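Dinerbridge, 40 hours in

I finished Dinerbridge last night, a little after 2 a.m. It's the second game from Wuvano, and it plays a lot slower than Kivi did. You run a roadside diner at one end of a toll bridge, and the trucks that cross decide what you can cook.

The first four hours drag. You wash dishes, you learn the grill, and the tutorial cook keeps stopping you to talk. Once the bridge opens it gets much better. I was saving for the second freezer, which costs 4000 coins, and I skipped two story missions to get it. I'd do that again.

Kenza Bouazza wrote the music and it's good, mostly quiet guitar. The menus are bad. Sorting the pantry on a controller takes too many button presses -- I switched to a mouse by the second chapter.

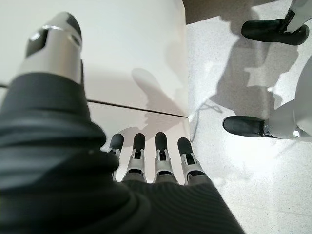

Reaching for the white cabinet panel.

I played on normal. Tiruwork Mersha is doing a hard run and says the winter chapter is rough without the freezer. I'll start mine in April.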